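Home Textile Handling Study – Call for Participants

Hurkonwood site, Nitport
Sessions run through August
Reference: Stustent 871

The Stustent project is looking for adults to take part in a study of everyday tidying with soft household items. The work covers pillows, pillowcases, throws and fabric bags, and the furniture they are usually put on or picked up from. Results will be used to write placement and handling guidelines for small furnished rooms.

What the work involves

Each participant attends 2 sessions at the Hurkonwood site. In the first session you work through a set of written tidying tasks in a furnished room. A typical task gives you a start position for an item, such as the floor or a table, and an end position, such as a chair seat. You choose the grip and the path unless the task sheet specifies them. 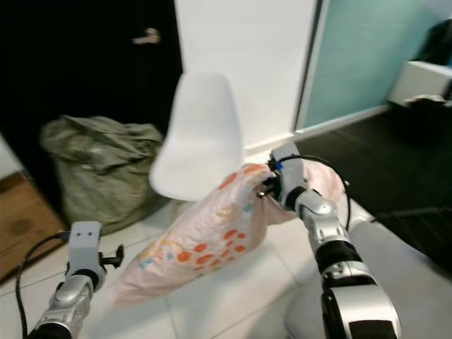 Spotted pillow held clear of the floor, white molded chair behind.

The second session repeats part of the first with changed start positions. Pillows may be placed flat, on edge or folded. Bags may be left on the floor near the chair or the door and are to be moved only if the task sheet says so. There is no time limit on any single task. Please do not rush – a dropped item is recorded and the task continues from where it landed.

Sessions last 2 hours, including a break. Start times are 10 a.m. and 2 p.m.

Materials

Most items are printed fabric. Printed patterns are used as reference points when the position of a fold or a grip is written down, so participants need to be able to tell similar colors apart. Several prints have a pink ground with small shapes in orange, yellow and teal.
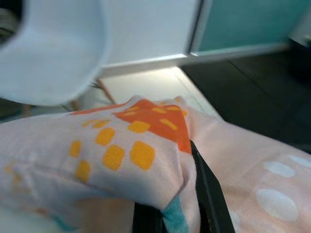 Pink printed fabric, gripped and folded. Orange patch and yellow squares on the left fold.

All textiles are washed between participants with unscented detergent. Fillings are synthetic. If you have a known skin reaction to synthetic fibers, please say so when you apply. You may wear your own thin cotton gloves.

End positions

A pillow counts as placed when it stays on the seat without being held. It may lean on the backrest. It may extend past the side of the seat as long as it does not slide. Smoothing is a separate task and is scored separately. Participants are asked to leave creases alone until the sheet calls for smoothing.
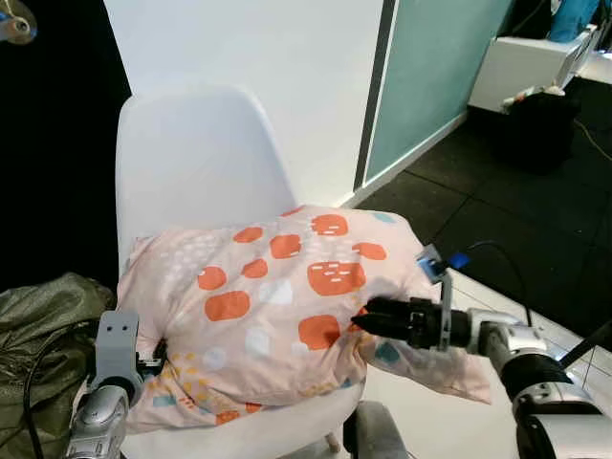

Pillow on the seat, against the lower backrest. Right end folded outward.

Who can apply

– Age 18 or over
– Able to lift light household items from floor level and bend repeatedly
– Able to distinguish orange, yellow, pink and teal under indoor lighting
– Able to read task sheets in English
– Available for both sessions, with at least one night between them

No experience in housekeeping or care work is needed. People who have done such work are welcome. Left-handed applicants are especially encouraged – the first group had too few.

Places and payment

There are 11 places. Payment is made by bank transfer after the second session. Local bus fare is refunded on presentation of a ticket. Participants who withdraw after the first session are paid for that session only.

Records

Sessions are recorded. Recordings are stored under a participant number and kept separate from contact details. You may ask for your recordings to be deleted at any time before the end of the study.

How to apply

Ask for the application form at the Arancibia building front desk, Nitport, and return it there with 871 written in the reference box. State your dominant hand, any allergies and which start time you prefer. Applicants will be told by the end of August whether they have a place on the remaining dates or on the reserve list.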